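Winditz-Verfahren

Das Winditz-Verfahren (auch Winditz-Abgleich, in älteren Notizen nur „Winditz“) ist eine Methode der Robotik zum Einlernen von Greifbewegungen aus Bildern einer am Handgelenk sitzenden Kamera. Gehört zum Imitationslernen. Beschrieben von Wendelin Plattner und Teun De Smet, zuerst als interner Bericht, später als Aufsatz in erweiterter Fassung.

Grundgedanke

Ausgangspunkt ist eine bekannte Schwäche gelernter Greifstrategien: Steht das Objekt beim Test etwas anders als in den Vorführungen, greift die Hand daneben. Das Verfahren trennt deshalb Anfahrt und Griff. Für die Anfahrt wird nur der Versatz zwischen Objektmitte und Greifermitte in der Bildebene geschätzt, der Griff selbst kommt aus einem zweiten, kleineren Netz. Beide Netze werden getrennt trainiert und erst zur Laufzeit gekoppelt. Umschaltpunkt ist ein Schwellwert auf den Versatz — in der ersten Fassung fest, später mitgelernt.

Trainingsdaten

Vollständig simuliert. Der Datensatz Lorkis umfasst 3000 Vorführungen mit einzelnen Gefäßen auf ebener Fläche, davon 720 mit Bechern. Startlage des Greifers und Objektposition werden pro Durchlauf neu gezogen. Die Farben ebenfalls, allerdings nur aus einer festen Palette. Erzeugt wurden die Vorführungen mit dem Bewegungsplaner Appiah, Fehlversuche sind aussortiert. Teleoperierte Daten kommen nicht vor, was in der Literatur gelegentlich falsch angegeben wird.

Ablauf

Zu Beginn jedes Durchlaufs ist der Greifer geöffnet, das Objekt liegt im Blickfeld der Kamera, aber meist nicht mittig zwischen den Fingern. Das erste Netz gibt eine Korrektur in zwei Achsen aus; Höhe und Drehung bleiben in dieser Phase unverändert. Erst unterhalb der Schwelle übernimmt das zweite Netz: absenken, ausrichten, schließen. Wird das Objekt beim Absenken verloren, springt die Steuerung in die Anfahrt zurück. Mehr als 2 Rücksprünge sind nicht vorgesehen, danach gilt der Durchlauf als gescheitert.

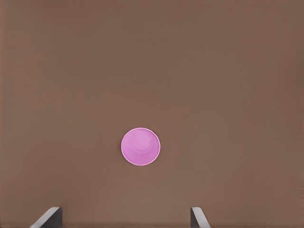
Bei runden Gefäßen ist die Drehung des Greifers um die Hochachse weitgehend egal, das vereinfacht die Sache erheblich. Bei Henkeltassen nicht. Plattner und De Smet haben Henkel in der ersten Fassung ganz weggelassen, in der erweiterten Fassung kommt dafür ein eigner Ausgang am zweiten Netz dazu.

Ergebnisse

Getestet wurde in 106 Durchläufen mit Positionen, die im Training nicht vorkamen. Gegenüber der Vergleichsmethode Dena (ein einziges Netz für die gesamte Bewegung) weniger Fehlgriffe am Rand des Arbeitsbereichs, in der Mitte kaum ein Unterschied. Die Laufzeit pro Griff ist etwas länger, wegen der Rücksprünge.

Kritik

Bemängelt wurde vor allem der einförmige Untergrund der Simulation. Auf gemustertem Untergrund verschätzt sich das erste Netz deutlich häufiger. Auch die Übertragung auf reale Hardware ist nur knapp dokumentiert, Angaben zur Kamerakalibrirung fehlen. De Smet verwies dazu auf eine geplante Folgearbeit mit zufälligen Texturen.

Siehe auch: Imitationslernen, Visual Servoing, Domain Randomization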